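How Does Plastic Grass Work?

If you have ever played soccer at a big sports park after a rainy week, you may have noticed something odd. The field by the road is all mud and puddles, but the field next to it is bright green and full of people running. Chances are the green one isn't grass at all. Grown-ups call it artificial turf, and there is a lot more going on in it than you might think, so let's dig in (not really – please don't dig up the field!).

What is it made of?

The green blades are thin strips of plastic, sewn into a big sheet of backing, a little like a carpet or a very flat hairbrush. The sheet comes in long rolls. At the Stillov Sports Park, the new field took 36 rolls, laid side by side and glued together at the edges until you could hardly find the joins. Even the white lines are part of the carpet, so they never need painting again.

What are the little bits in my shoes?

Ah, the little bits! Everybody who plays on turf takes some of them home. They are called infill, and they are sprinkled between the blades so the blades stand up straight and your feet don't slip too much. There is usually sand at the bottom, which is heavy and keeps the carpet from moving. On top there may be something softer, like rubber crumbs, cork, or even ground-up olive pits.

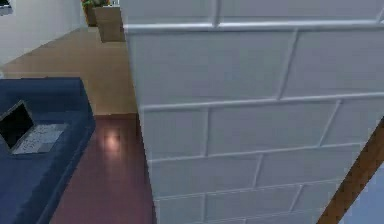
Our reader Zirnura wrote in to ask whether the bits ever run out, and whether somebody has to put new ones back. Yes to both, Zirnura! They get kicked around, carried off in socks, and washed to the sides by heavy rain. The busiest spots, like the penalty mark and the corners, need topping up most often. If you tap your shoes together over the mat by the gate before you leave, you are saving the park staff some work, and your family some sweeping.

Where does the rain go?

Down! The backing has small holes in it, and under the backing is a thick layer of stones with gaps between them. Water slips through the holes, trickles between the stones, and runs into pipes that carry it away. That is why you can often play on turf soon after a storm, when a grass field would still be soggy.

Does it need looking after?

People sometimes think plastic grass takes care of itself, but it gets tired too. Blades that are stepped on all day start to lie down flat. So a small tractor pulls a wide brush over the field, lifting the blades and spreading the infill out evenly. At Castillo Field they brush 2 times a week, and always on Thursday before the evening games. Leaves have to be picked up as well, and chewing gum is a terrible nuisance, so please leave yours at home.

Is it better than real grass?

That depends on whom you ask, and people do like to argue about it! Turf can be used from morning until late at night, while real grass needs time to rest and grow. But real grass stays cooler under your feet. On a sunny July afternoon, turf can get very hot, so bring plenty of water and take breaks in the shade.

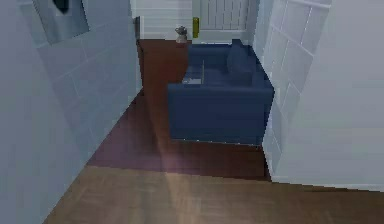

Indoors or out, take a good look at what's under your feet!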